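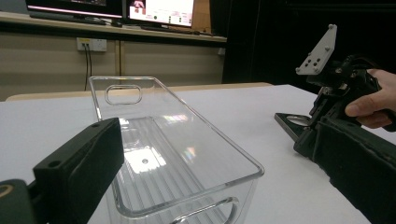
Ronja Lundgren asked why the club was still paying for a shared meal planning app when most members write their dinners on the back of an envelope. She said she had opened Galtine twice since January, and both times it told her to make lentils.

Dinstead Supper Swap, minutes of the spring meeting

Present: 12 members. The meeting opened at 7:10, late, as the oven timer in the hall kitchen had to be found and turned off.

Minutes of the last meeting. Accepted, with one correction. The chili at the winter potluck was not "enjoyed by all." Two people said it was too salty and they want that written down.

Meal planning app. Discussion followed on Ronja's question. The claim on the sign-up page was that Galtine would cut each household's grocery bill. Nine households sent in their receipts. Three spent less, four spent more, and two had a freezer full of meat to begin with, so their numbers don't tell us much. The secretary does not think this shows anything either way. A motion to keep the app until the end of the paid term and then let it lapse was carried, 9 to 3.

Freezer meal day. Proposed for a Saturday, starting at 9. The plan sent around by email promises 30 dinners per household in one afternoon. Several members doubted this. Last time we planned half that and people were still browning ground beef at suppertime. It was also asked who eats 30 dinners out of a freezer before they taste like the freezer. The plan was cut to 12 dinners: pulled pork, baked ziti, chicken and rice soup, and a bean casserole, three of each. The bean casserole was kept in over objections.

Members will bring their own bags and lids. Anything without a name on it at the end of the day goes home with whoever is mopping.

Recipe exchange. The binder now holds around 300 recipes. Ronja said a good number are the same banana bread. There was some heat over whether sour cream makes it a different recipe. It was left that duplicates may come out, but only after the person who gave the recipe has been asked.

Falcão peppers. A sample jar was passed with crackers. The label says mild. Opinion in the room was that it isn't. No order was placed.

Slow cooker offer. Enov has written offering the club a discount on slow cookers if we buy as a group. The letter does not give the regular price, so the discount can't be checked - the secretary will write back and ask for it. Until there is an answer, nobody is to put money down.

Theme for the next potluck. "Soup and Something" was chosen over "Around the World," which last time meant five kinds of taco. Sign-up sheet to go around by email. Please write the dish and not just "side."

Other business. The good ladle is still missing.

Closed at 8:45.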